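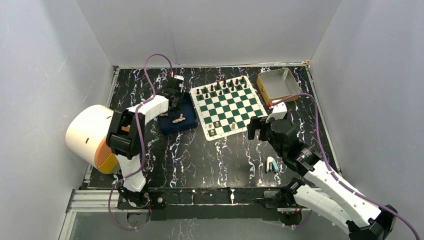 About the Prundholm Chess School

Welcome, and thank you for stopping by! We're a small chess school for children, grown-ups and anyone who falls somewhere in between, and we have been teaching people to play (and to enjoy losing now and then) in the same upstairs rooms on Sotach Street for 13 years. If you have never touched a chess piece in your life, you are exactly the sort of person we like to meet. If you have been playing since you were four and can beat everybody in your family, come anyway, we'll find you someone to play.

How we started

The school was the idea of Deividas Lukoševičius, who still teaches the Tuesday beginners and still makes the tea. He had been giving lessons at his kitchen table to two neighbor children, and then to their cousins, and then to the cousins' friends, until there were more children in the kitchen than chairs. The first proper room was above a shoe repair shop and had one window that opened. We had 4 boards that first September, two of them missing a bishop, and a salt shaker served as the white king for most of the fall. A few of our oldest students still call the king "the salt," and we have stopped correcting them.

Today we have 170 students on the books, and the shoe repair shop is still downstairs.

What a lesson looks like

Every lesson in our beginner course starts with setting up. We don't have the boards ready and waiting when people walk in, and parents sometimes ask us why, so let us explain ourselves a little. Putting the pieces out is the first thing a new player can get completely right. You turn the board so that each player has a light square in the right-hand corner, you put the rooks in the corners, then the knights, then the bishops, then the queen on her own color and the king beside her, and the pawns go out in front in a row. A six-year-old who has done that a dozen times knows where everybody lives, and after that the moves come much more easily.

We usually let one player set up the dark side while the other sets up the light side, and there is always one who is finished well before the other – it's fine, there's no prize for it. The pieces go out by hand from the bin, one at a time, and we ask the children to say the name of each one as it goes down. By the third week the room gets quite loud!

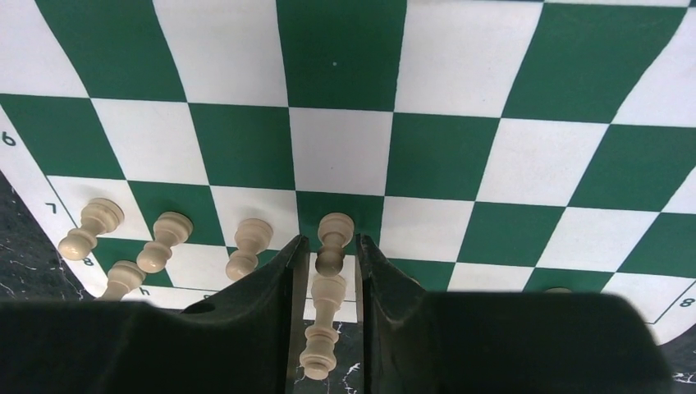

Pawns get more of our attention than you might expect. Our first real game is a pawns-only game, where each player has a row of pawns and nothing else, and whoever gets one to the far side first has won. It takes a few minutes, it teaches capturing on the diagonal better than any amount of talking, and it gives shy children a quick game to win or lose before they have had time to get nervous. Adults like it too, although they tend to ask whether it counts.

After that we bring in the bigger pieces one kind at a time. Rooks come first, then bishops, and we save the knights until everyone is settled, because the knights take up a whole afternoon by themselves.

Our boards and pieces

We teach on green and white boards, which are easy on the eyes over a long evening, and we like pieces with a good wide base that small hands can't knock over too easily. They still get knocked over. When a game ends, everything goes back in the bin before anyone puts on a coat, and the players check under the table together. We have lost surprisingly few pieces this way, though a dark pawn did once come home from the laundry in somebody's sock.

Our groups

The Wan group is for complete beginners of any age. You'll learn the names, the setup and the moves, and you'll play a full game by the end of the course.

The Urnismont group is for players who know the rules and would like to stop losing their queen. There is more reading of games here, more talk about plans, and a friendly club match in the spring.

Open table is for everybody, students or not. Just turn up, take a board and a set, and someone will sit down across from you. Grandparents are very welcome, and several have become regulars.

Come and see us

Visitors can sit in on any beginner lesson before signing up – just let us know the day before so we can put out another chair. The stairs are steep, so please ring the bell at street level if you need a hand with a stroller or a bag. You don't need to bring a board, a book or any experience. Bring a pair of reading glasses if you use them, and a snack if you're under ten.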